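News from the Robot Arm Club

Well, we finally have both arms going at the same table! If you came to our spring open house at Lokstead you'll remember one lonely arm picking up blocks and putting them down again, very slowly, while a line of little kids asked when it was going to do something. This year the students wanted two, working together, and after a long winter of bolts and stripped threads they have them. The team has named the whole setup Fevix. I have asked three times what it stands for and gotten three answers.

I'm the parent who unlocks the room and orders the pizza, so please take the technical parts of this with a grain of salt. The handoff is what they're working on right now. One arm picks up a small part, carries it toward the middle of the table and gives it to the other one, which then has to put it where it belongs. It sounds easy until you watch it. Each arm has its own idea of where the middle is, and if those two ideas are even a little apart you get a part on the floor and a groan from the whole room.

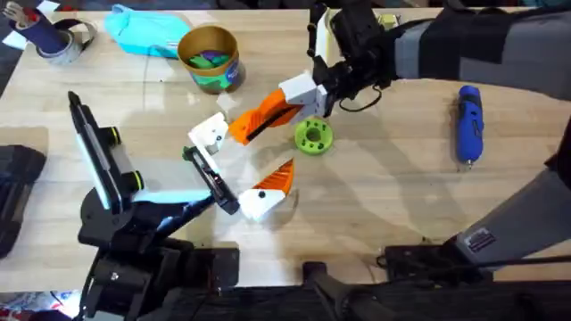 Both grippers meeting near the middle of the table

What I love about these sessions is how much of the work is plain talking. The students drive the arms by hand first, one student per arm, and they have to tell each other what they're about to do. "I'm coming in from your left. Wait. Okay, open." Two of our quietest kids turned out to be the best pair at it, and they now get asked to demo for everybody else. Once they have a run they like, they save it and try to get the arms to do it again without anyone steering. Some nights that goes beautifully, and some nights we eat the pizza early.

The gripper parts come off our own 3D printer, and there has been a lot of arguing over finger shapes this year. Long fingers reach farther, short fingers hold better -- that's the summary of a debate that took up most of one evening and a good part of the group chat afterward. The sophomores are on the long side. I stay out of it, but I will say the box of rejected fingers under the printer is getting heavy (if any art teacher reading this could use them, please come get them!).
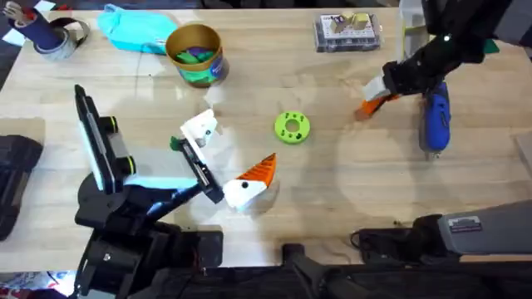

A round green piece near the middle of the table, with more green and purple pieces waiting in the canister

We've signed up for the Skimari Challenge again, in the two-arm class this time. There are four students to a team and each round lasts six minutes, which feels like nothing when you're driving and like a whole afternoon when you're the parent standing behind the tape. The judges pick the objects on the day, so the team has been practicing with whatever they can find in drawers at home. Please keep sending things in, as long as they're small and you don't need them back in perfect shape.

Now for the money part, sorry. Entry, the van and spare motors come to $3,000, and so far we've raised $978, nearly all of it from the bake sale and the car wash. The spare motors are the piece I worry about. We burned one out in practice and had to wait on the mail for the new one, and that isn't something we can do in the middle of a competition. If your workplace likes to sponsor school clubs, tell me and the students will write the letter themselves. They've gotten good at it, and they'll bring the arms to your lunchroom if you have a sturdy table and an outlet.

We meet in the workshop behind Esposito Hall from 3:30 until 5:30, and families are welcome to stop in for the last half hour. Younger brothers and sisters can have a turn at the controls if one of the team is free to sit with them. Long hair tied back, please, and no drinks on the table with the arms. There's a shelf by the door for those.

One more thing -- we could really use a second driver for the Skimari trip in April. You'd need to be okay with an early start and a lot of singing. Leave a note in the club mailbox or catch me at pickup.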